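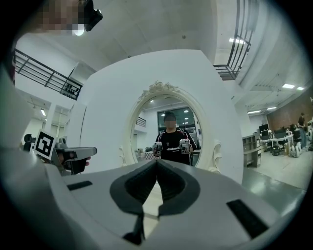 테두리에 조각 장식이 들어간 흰색 타원형 거울

화장대는 참 이상한 가구지요. 아침에 분명히 치워 놓고 나갔는데 저녁에 앉아 보면 또 무언가 늘어나 있거든요. 저도 오랫동안 화장대를 창고처럼 쓰다가 지난 4월에야 마음먹고 싹 정리했답니다. 그때 익힌 요령을 몇 가지 적어 볼게요. 살림 고수님들은 다 아시는 이야기일지도 모르지만, 차 한잔 드시면서 편하게 읽어 주세요.

거울부터 닦으세요
상판을 다 닦고 나서 거울을 닦으면 먼지가 도로 내려앉아서 일을 두 번 하게 됩니다(제가 몇 년을 그렇게 살았어요!). 조각이 있는 테두리는 마른 붓으로 먼저 털어 주세요. 저는 안 쓰는 볼터치 브러시를 깨끗이 빨아서 쓰는데, 꽃잎이나 소용돌이 무늬처럼 골이 파인 곳까지 솔이 쏙쏙 들어가서 속이 다 시원해요. 유리는 극세사 천을 물에 적셔 꼭 짠 다음 위에서 아래로 닦고, 마른 천으로 한 번 더 훔치면 됩니다. 세정제를 쓰실 때는 거울에 바로 뿌리지 말고 천에 묻혀 쓰세요. 테두리 틈으로 스며들면 칠이 들뜨기도 하더라고요.

상판은 한 번 싹 비우기
작은 물건을 요리조리 밀어 가며 닦는 분들 많으시죠? 쟁반 하나를 가져와서 전부 옮겨 담아 보세요. 저는 그렇게 꺼낸 김에 하나하나 세어 봤는데 서랍 속까지 합쳐서 무려 79개였어요. 립스틱만 해도 비슷한 분홍색이 어찌나 많던지요. 냄새가 변했거나 언제 열었는지 기억도 안 나는 것은 미련 없이 보내 주고, 결국 41개만 남겼습니다. 남길까 말까 망설여지는 것은 작은 상자에 따로 담아 두었다가 한 달 뒤에 다시 열어 보시면 마음이 한결 쉽게 정해져요.
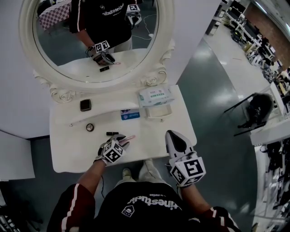
거울 아래 턱에 기대어 둔 물티슈와 그 앞의 투명 트레이

매일 쓰는 것만 손 닿는 곳에
투명 트레이는 하나쯤 있으면 정말 요긴해요. 저는 동네 생활용품점에서 3000원 주고 샀는데, 속이 훤히 보이니 찾느라 뒤적일 일이 없고 닦을 때도 통째로 들면 그만이랍니다. 립스틱처럼 잘 굴러다니는 길쭉한 것들을 여기에 모아 두세요. 콤팩트같이 납작한 물건은 뒤쪽 턱에 올려 두면 앞자리가 넓어져서 화장할 때 팔꿈치가 편하고요.

물티슈도 화장대에 하나 두시길 권해요. 파우더 가루나 립스틱 자국은 보일 때 바로 훔쳐야 흰 상판에 물이 들지 않거든요. 다만 유광 상판은 물티슈 자국이 얼룩덜룩 남기 쉬우니 마른 천으로 꼭 마무리해 주시고, 뚜껑은 딸깍 소리가 나게 닫아 두세요. 저희 집에서는 이걸 잊어서 바싹 말려 버린 물티슈가 한두 팩이 아니에요.

다음에는 속눈썹 풀이 굳어 붙은 서랍 바닥 닦는 법을 올려 볼게요. 혹시 좋은 방법 아시는 분은 댓글로 살짝 알려 주세요~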